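Chapter 5
Bowls and Other Open Containers

Before you start
You will need one round bowl, a ruler, a piece of string as long as your forearm, a dry cloth and your notebook. If you have kept the household list you made for Chapter 4, have it beside you.

5.1 What a bowl does

Most homes own more bowls than the people living in them would guess. They stand in cupboards, on window sills and by the front door, and only part of that number is ever used for food. The rest hold keys, fruit, buttons, post, coins, pegs and small things that have no other place to go.

A bowl is an open container. It has a floor, a side and a rim, and it has no lid. You can see what is in it from above, and you can put a thing in or take it out without opening anything. These two facts explain why bowls are used so much on tables and worktops, where things come and go all day, and so little at the back of a loft, where things stay put and gather dust.

In Chapter 4 we looked at boxes and drawers. A box has corners, and flat-sided objects can be pushed into them and stacked in rows. A round bowl has no corners. Things placed in it settle where the shape lets them, usually towards the middle. A ball or an apple will do this without trouble. A block with straight sides behaves differently. If it is short compared with the width of the floor, it may lie flat. If it is long, one end may rest against the side, and the block will lie at a tilt.

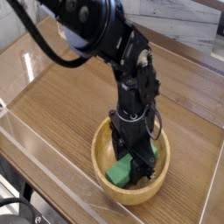

The height of the side matters as much as the width. A shallow dish lets the hand come in from any direction. With a tall side, the hand has to come down from above, and there must be room for the fingers on both sides of the object as well as for the object itself. This is called clearance. You will meet the word again in Chapter 9, when we fit shelves.

Clearance is easy to forget when buying a container. People measure the thing they want to keep and choose a bowl that will just take it. The thing goes in well enough when dropped, and then cannot be picked out again without tipping the bowl over.

5.2 Wooden bowls

Wood is one of the oldest materials for bowls and is still common. It is light for its size, it is quiet when something is dropped into it, and it does not feel cold to the hand. A turned bowl is cut on a lathe from a single piece. Other bowls are built up from strips or rings glued together and then smoothed. The grain will often tell you which kind you have, although on a pale wood it can be faint, and you may need to hold the bowl near a window.

Wood also has its faults. It takes up water, so a wooden bowl should not be left to soak. It can split if it is kept close to a heater. Crumbs and dust collect on the floor of any bowl and are easily missed, as we tend to look at the contents and not at what is lying next to them. Empty the bowl, turn it over and tap it, then wipe the inside with a dry cloth, working from the rim down to the middle.

5.3 The Lastwood survey

In November, pupils at Lastwood kept a record of the bowls in 50 homes. They wrote down the size of each bowl, what it was made of and what it was used for on the day they looked. The results were put together on 18 December 2021.

The pupils recorded 206 bowls in all. Of these, 129 were being used for food or kept in the kitchen for that purpose. The remainder were holding other things or were standing empty elsewhere in the home. We shall use these figures in the exercises at the end of the chapter, and the full table is printed there.

Two of the bowls, known in the record as the Anine bowl and the Santoro bowl after the streets they came from, are drawn to scale in section 5.6. They have the same width at the rim but very different sides, and they make a useful pair to compare.

Activity 5A

Lay the string across the rim of your bowl at its widest point and mark the length. Measure the string against the ruler. Next, stand the ruler upright on the floor of the bowl and read off the height of the side. Write both measurements in your notebook and draw the bowl as it would look if cut in half from top to bottom. Keep the drawing, as you will need it for Activity 5B.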